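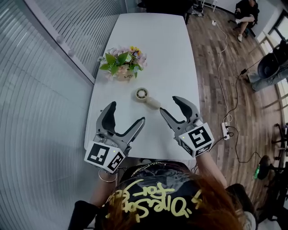 Arms out over a white table with a rounded edge.

DARDEN, January 2018 – Rendiswood, the Darden maker of interior doors, is pleased to announce a door that closes quietly. The company is aware that this is the minimum most people ask of a door. It has been making them long enough to know how rarely they get it.

The new range is called Stojanovska and goes on sale in June. It comes in 21 finishes, nine of which are some form of white. Rendiswood tried hard to cut the whites down and failed, as every time one was dropped a dealer called to say it was the only one their customers ever bought. The remaining finishes run from pale ash to a green so dark that the sales department has asked for it to be shown only in good light.

Each Stojanovska door has a solid core, a soft rubber seal set into the frame on three sides, and a magnetic latch that holds without the usual click. The hinges are concealed and can be adjusted in place with one hex key, supplied. A second hex key is also supplied, for when the first has gone wherever they go.

The range is made with bedrooms, home offices and bathrooms in mind, the bathroom version having a sealed bottom edge and a slightly larger gap at the floor for air. Customers who live in older homes, where no two openings agree on what a right angle is, can order frames with a wider casing that covers a good deal of history. The oldest building in which Rendiswood has hung a test door dates from 1711. It took two visits and some language, but the door shuts.

Stojanovska doors are offered in 4 standard widths, with custom heights made to order. Glazed versions are available with clear, frosted or ribbed glass. Handles are sold separately, a practice the company knows to be annoying and has kept up anyway, having learned that households will agree on a door in an afternoon and then discuss the handle until spring.

The full range will be on display at the Rendiswood showroom in the Dulside district of Darden, which has been refitted for the launch. Each door there is hung in a real wall with a real room behind it, so visitors can close it and find out what they can still hear. Radios are provided. Families are welcome to bring their own noise.

Orders placed before the end of June will include delivery within the Darden area and removal of the old door. The first production run is limited to 2000 doors, after which lead times will depend on how many people want white.

About Rendiswood
Rendiswood makes interior doors, frames and casings for homes and small offices. It does not make front doors, garage doors or cat flaps, although it is asked about all three every week.

Samples and a printed price list are available on request from the press desk at the Dulside showroom. Please say which white.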